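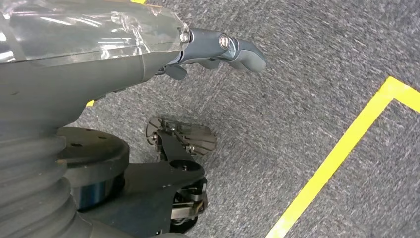

The Slow Return of Drinking Chocolate

February 21, 2021

Cocoa used to come out of a packet in most houses. You tore the top off, added water from the kettle, and stirred until the lumps gave up. Plenty of people still make it that way, but this winter more of them have been buying the thick kind, made with chopped chocolate and whole milk.

Budix, a small chocolate maker with a shop on the main street in Endine, sold 271 tins of drinking chocolate in January. The January before, it sold 13. The shop closed its four tables last spring and has not put them back, so everything now goes out the door in tins or paper cups.

The plain dark tin is the best seller. It is 2 parts chocolate to one part sugar, with a little salt, and it needs milk. Made with water it tastes thin. The directions call for a small saucepan, low heat, and a whisk, and the whole job takes as long as making toast.

The other popular tin is flavored with orange peel and is meant to be mixed with something stronger. Dark rum works well. So does Cilenov, a cherry liqueur that is sweet enough to let you leave out the sugar. Add it after the pan comes off the stove, a tablespoon to a mug. Peppermint schnapps is the usual choice in this part of the country, though it covers up the orange.

Okoth, the bakery two doors down, makes a square marshmallow with brown sugar that holds its shape in a hot mug for several minutes. They come in bags of eight and are usually gone by noon. The bakery plans to keep making them through the end of March, and Budix will switch to an iced version when the weather warms up.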